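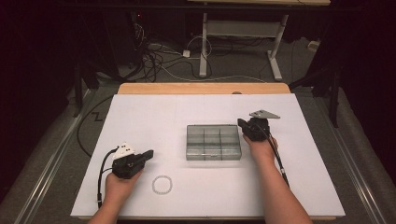 Lelanport short film awards – runtime rule and the 40 minute cap

reelcount
Posted 24/10/2018
The nominations list went up this morning. Two titles in the short fiction category run past 40 minutes with credits. The rules page says 40 minutes "including all titles". Has the cap changed, or was it not checked?

Jitska
It was changed in February. The cap now excludes end credits if they run at constant speed over black. See the Sindov entry guide, section on deliverables.

reelcount
The guide I downloaded has no such line. Which version?

Jitska
The one linked from the upload form. The PDF on the front page is older.

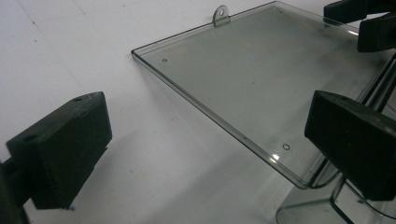

Both are still live, so entrants who read only the front page cut to the shorter length. I trimmed four shots for that reason and would like them back.

dcp_only
Disagree that this matters much. Juries score the file they get. A film of 38 minutes and one of 41 are in the same slot either way. The bigger problem is the 60 minute block: a film over 40 leaves room for one other short at most.

reelcount
It matters if one entrant is held to a rule and another is not.

splicetape
Agree with reelcount. The Du Plessis prize had the same dispute and fixed it by measuring first frame of picture to last frame of picture. One number, no argument about credits.

dcp_only
Which then penalizes films with a long prologue card. Every method has a loser.

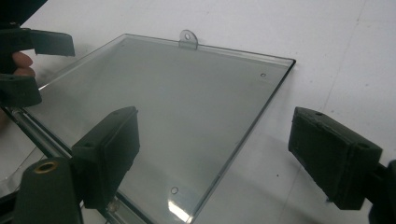 splicetape
On the separate question of the craft nominations, the stop-motion entry should have been placed under animation, with the effects credit listed second. Multiplane work is animation under any definition I know. A clear sheet with a lug on the far edge and a couple of drilled holes, like the one in the photo, is the kind of part I would peg down as a cel layer, and nothing about that is post-production.

Jitska
The entrant picks the category. The festival only moves a film if it is ineligible.

dcp_only
Correct, and the form lets you pick two. I would still have gone with effects. Smaller field.

reelcount
I have written to the awards office about the two PDFs. Will post the reply if I get one.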